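About Gromomby

3 min read

We started Gromomby because we love make-up, we love skin, and we were fed up with being told off by both. Hoi-yan Yang had spent years behind beauty counters in other people's shops, and the part of the job she liked best was the ten minutes after the sale, when the customer relaxed and started asking the things she really wanted to know. Does this go on before or after sun cream? Why does my foundation go orange by lunchtime? Am I too old for glitter? (You are not!) Gromomby is a whole shop built out of those ten minutes.

We opened in September in a narrow little unit on Zerkolgate, between a key cutter and a place that mends prams. It had one sink, no heating and the most wonderful north-facing window you have ever seen. Daylight is everything when you are matching a shade, so we put the chairs right up against the glass and everything else had to fit in behind. There are only two chairs, and we still wouldn't swap that window for a bigger shop.

What we do now falls into lessons, facials and brows, with wedding and party make-up on top when the diary allows. Lessons are the heart of it. You bring your own bag, however old and crumbly the contents, and we tip it all out and work with what you have. Most people go home without buying a thing and we are perfectly happy with that. If something has gone off we'll say so, and if your favourite lipstick has been discontinued we will do our very best to mix you something close.

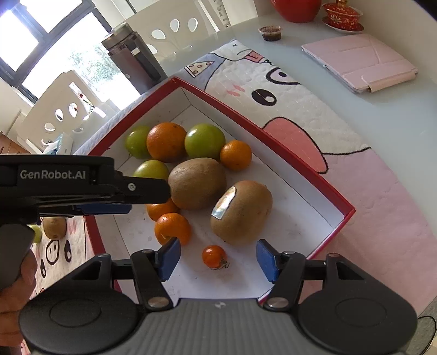 Facials are looked after by Suka, who trained as a skin therapist and has the warmest hands in the building. She doesn't do injections or peels, and neither does anyone else here. Plenty of our clients have had treatments elsewhere and plenty more never will, and we chat about all of it quite cheerfully while the kettle boils. Your face is your own business. We just want it to feel comfortable and well cared for, and we want you to enjoy looking at it.

Wei joined us for brows and stayed to run the bookings, the stock cupboard and the music. If you have rung us, you have spoken to Wei. If you have left with brows you keep catching sight of in shop windows, that was Wei too!

Our youngest regular comes in with her mum before dance shows, and our oldest took her first ever make-up lesson at 88 minus a good long while of meaning to. Men come as well, more each year, mostly for skin advice and now and then for a wedding. We keep a good range of deep and very fair shades in the drawers all year round, and we order testers in if you tell us beforehand what you have trouble finding.

A first chat is free and takes around 30 minutes. You don't need to come bare-faced, in fact we'd sooner see how you do things on a normal morning. Please do mention allergies, recent treatments and any medicines that make your skin sensitive when you book, as we may ask you to pop in for a patch test 2 days before your appointment.

The shop is all on one level and there is a ramp for the front step, so just knock on the window. Pushchairs and guide dogs are very welcome. We'd love to meet you.

Gromomby, 58 Zerkolgate | Contact us | © Gromomby. All rights reserved | Back to top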